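4.3 Setting up a complaint record for a public display

Use this procedure when a resident objects to a sign, statue, light display or other item on public land. You need an Eletti account with Case Editor rights. Viewers can read a record but cannot open one.

Before you start

Check that the item is listed in the Mudgway asset register. If it is not, add it first (see 4.1). A complaint record cannot be saved without an asset number.

Steps

1. Sign in and select Cases, then New, then Public Display.

2. Enter the asset number. The location and the owning department fill in on their own. If the department is wrong, correct it in the register — do not overwrite it on the case form.

3. Paste the complaint into the Original Text field exactly as received. Spelling errors stay in. Summaries go in the Officer Note field, which holds up to 300 characters.

4. Choose a ground from the list: Offense, Safety, Nuisance, Cost, or Other. If you choose Other, the Officer Note becomes a required field.

NOTE: One case can carry more than one ground. Hold down Control while selecting.

5. Set the visibility. New cases open as Internal. A case changes to Public only after a reviewer has signed it off.

CAUTION: Switching a case to Public publishes the Original Text field. Remove home addresses and phone numbers with the Redact tool before sign-off. Deleting them by hand breaks the audit trail.

6. Assign a reviewer. The default reviewer for heritage items is Menaka Navaratnam. For seasonal displays it is Rhys Tawhiri.

7. Link related complaints. Eletti suggests matches on asset number and ground. When 50 or more complaints are linked to one asset, the case is flagged for the council agenda.

8. Attach pictures under Files. JPEG and PNG are accepted, up to 23 MB each.

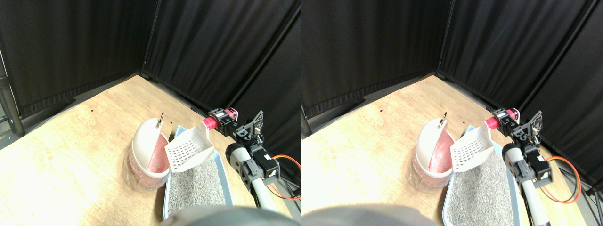

9. Select Save and Notify. The person who complained receives a case number by email. Save alone stores the record but sends nothing.

Changing or closing a case

A case can be edited until sign-off. After that, use Add Entry; earlier entries are locked. To close a case, enter the decision, the date of the decision and the name of the body that made it. Closed cases can be reopened by a reviewer within 5 working days.

If the Save and Notify button is gray, a required field is empty — look for the red bar at the left of the form.

Section last revised Sunday, January 18, 2026 (T. Ashby)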